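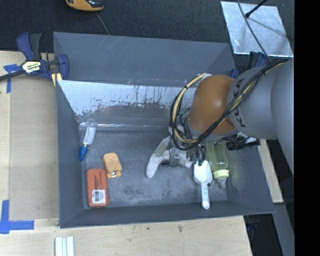
College Life & Money

Home About Archive Transfer Diaries Contact

Where did my credits go?

13/09/2019
7 min read

So I finally have an answer from the registrar, and since a few of you emailed after my last post to ask how the transfer was going, I figured I'd write the whole thing down while I'm still annoyed enough to remember it properly.

Quick recap if you're new. I spent my first stretch of college at a community college close to my parents' house, living in my old bedroom and working mornings at a bakery. I loved it, by the way, and I'll fight anyone who gets snobby about it. The plan was always to move over to Cosell and finish the degree there. I applied, I got in, my mom cried in the car, all of that. And then in the middle of summer I logged in to Jandidico (that's the student portal, and yes, everybody complains about the name) and looked at my transfer credit report.

I sent them 32 credits. The report said they'd all been "accepted." Great! I closed the laptop and went to work.

What I didn't do was scroll down. If I could go back and grab myself by the shoulders I would, because the second half of that page is where they tell you what the credits have been accepted AS. My statistics class and my intro writing class were both sitting there as general electives. So they counted toward the total number of credits you need to graduate, but they didn't count for the requirements I'd taken them for. Which meant I'd be taking statistics again, and writing again, at Cosell prices.

I found this out when I tried to sign up for the research methods class and got a red message telling me I was missing a prerequisite. I thought it was a glitch. I refreshed the page like that was going to help.

Then I did the math on what two repeat classes would run me, with the lab fee and the tech fee and the fee that just says "services," and it came to $3377. I had that number on a sticky note on my bathroom mirror for most of the summer. My roommate asked me to take it down.

What I tried first (bad idea)

I called the main number. I waited on hold, explained the whole thing to a very nice person in admissions, got moved over to the registrar, explained it again, and got told that the department decides. So I called the department, and the department said the registrar decides. I did this loop more than once, because I guess I thought somebody would crack.

Then I wrote a long emotional email. I'm glad I can't see it from this laptop. It had the word "devastated" in it, and it had a whole paragraph about my work schedule. I got back an automatic reply with a link to the transfer page I'd already read.

What I should say here is that everyone I talked to was polite. I wasn't being brushed off by mean people. I was asking a question that the person on the phone couldn't do anything with, and it took me way too long to see that.

What worked

The turning point was orientation, of all things. I almost skipped it – it was for transfer students, in Kao Hall, at an hour when I'd normally be asleep after a shift – but they promised lunch. I ended up at a table with one of the advisors, Kwan-ho Wei, and when I started in on my sad story he stopped me pretty early and asked, "Did you send them the syllabus?"

I had not sent them the syllabus. I'd sent them a transcript, which has a course number and a title and a grade on it. He explained that when a course comes in from another school and there isn't already a match in the system, whoever's looking at it has to guess from the title, and if they aren't sure they drop it into general elective because that's the safe box to put it in. My statistics class had a goofy title. It was called something like Reasoning With Data, and I can see how a tired person with a stack of these would look at that and shrug.

So he showed me the form. There is a form! It's called a course equivalency review and it lives under Records in Jandidico, then under Requests, and then you have to pick "Other" from the drop-down before it shows up. I have no idea why it's under Other. I would never have found it.

You fill out one per class. They want:

– the syllabus from the semester you took it (the current one doesn't count, I checked)
– the catalog description from that same year
– the name of the Cosell course you think it matches
– a short note on why

The syllabus was the hard part. I had the writing one saved because that professor put everything online. The statistics one I'd gotten on paper, and I'd used the back of it for grocery lists. I emailed my old professor and didn't hear back, then emailed the department secretary at my old school, and she had it to me the next morning. Apparently they keep them all. If you're in the same spot, go right to the department office and save yourself the week I spent staring at my inbox.

For the note, I printed both syllabi, mine and the Cosell one, and went through them with a highlighter, week by week. Almost every topic was in both. Cosell does one extra unit at the end and uses different software, and I said so in the note, because Mr. Wei told me they'd notice anyway and it looks better coming from you. I kept it to a short paragraph. There was no "devastated" in it.

Then I waited. The page says to allow a few weeks and they weren't kidding. Classes started. I went to research methods with a signed permission slip while the thing was pending, and every time the professor took attendance I was sure she was going to ask me to leave.

And the answer

Statistics: approved! Full match, requirement done, red message gone. I read it standing in line for coffee and made a noise.

Writing: not approved. The note said my old class didn't have a long enough research paper to meet their requirement. I was mad for an evening, and then I went back and looked, and okay, they're right. We wrote a bunch of short essays and nothing over a few pages. I could appeal, but I don't think I'd win and I don't want to spend the fall on it. I'm signed up to take theirs in the spring. Registration for it opens in December and I'm told it fills up, so I've got a reminder on my phone.

I'm still paying for one class I hoped I wouldn't have to, then. My Wasetti scholarship covers a piece of it. I did have to ask whether it could go toward a course that was sort of a repeat, and the answer was yes as long as it's required for the degree, but please ask about yours, since every one of these has its own rules and I only know mine.

Stuff I'd do differently

I'd have met with the advising people at Cosell before I ever signed up for my second semester at community college. You're allowed to do that! I thought you had to be admitted first. My cousin is starting at the same community college now and I've already made her email them with a list of what she wants to take.

I'd save every syllabus. All of them, even the gym class. I've got a folder now and I put them in the day I get them.

I'd scroll down.

I'd ask the question differently, too. For weeks I was asking "why didn't my class count?" and people kept telling me that it did count, and we'd both get confused. The question that got me somewhere was "what requirement is this class meeting?" Feel free to steal that one word for word.

And I'd go to the boring lunch thing. I know I was lucky with who I sat next to, but there were several advisors wandering around that room looking for people to talk to, and most of us were on our phones.

A couple of you asked whether I regret not starting at Cosell in the first place. Nope. Even paying for writing all over again, I came out way ahead, and I got to learn how to do college in small classes with people who knew my name. My statistics professor did finally write back, too, after the whole thing was over. She'd been out on leave and felt terrible. She attached the syllabus.

Next post is going to be about parking permits, which I have feelings about. If you've been through one of these reviews at your school, leave a comment and tell me how long yours took and whether you had any luck on appeal – I'd love to hear from anybody who got a writing class through.

Filed under: transfer credits, registrar, paying for college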